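Rultau workshop notebook
December 2018
Entry: tray loading, serving table

We use cookies to remember your settings and to see which pages are read. By carrying on you accept this. Manage cookies | OK

Second go at the tray question. The claim from Zaugg is that two trays with handles will do the work of the old trolley for the drinks table, and that anybody can lay them up without being told how. I doubted it last time and I still doubt it. Their sheet gives 284 trays laid "without difficulty" and doesn't say what a difficulty would have been. A cup put down in the wrong place? A can on its side? If it only means broken crockery then plastic cups were always going to do well.

Stock used: brown trays, red cups, the small bowls, slim cans. All from the Delgate box, shelf 50. The box label still says 20 cups per sleeve and I'd want that checked before we order on the strength of it.

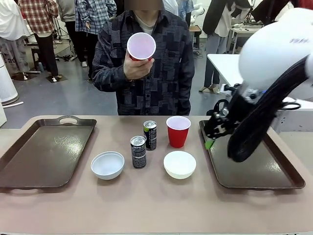
My main complaint is with the starting layout, which decides more than people admit. If everything begins within easy reach of both trays, then the trays look convenient, and we learn very little about a table where things have been left any old how. With a tray on the left and its match on the right, and the cans standing close together between them, you have hardly any distance to carry anything. The bowls are at the front and would go on first if it were me, but I can see someone starting with the cups and then having to reach past them. Worth trying both orders.

Also not convinced by the handles. A loop at each end is fine for an empty tray. With slim cans on board I'd expect the first wobble to come when the tray is lifted, and the sheet is silent on lifting. Starnitard say their version has a grippier base. They would.

The glossy finish bothers me too. Smart enough, but a smooth base and a small round bowl are not natural friends, and I'd like to see a plain paper liner tried before anyone spends money. We have a roll under job number 1687, mostly unused.

To do:
– same items, scattered, trays both at one end
– bowls first, then cups first
– lift and walk to the door with full cans, then with empties
– liner against no liner
– ask Zaugg what they counted as a difficulty

Not signing off the trolley for scrap until the walking test is in the book. It can stay behind the door for now, wheel squeak and all.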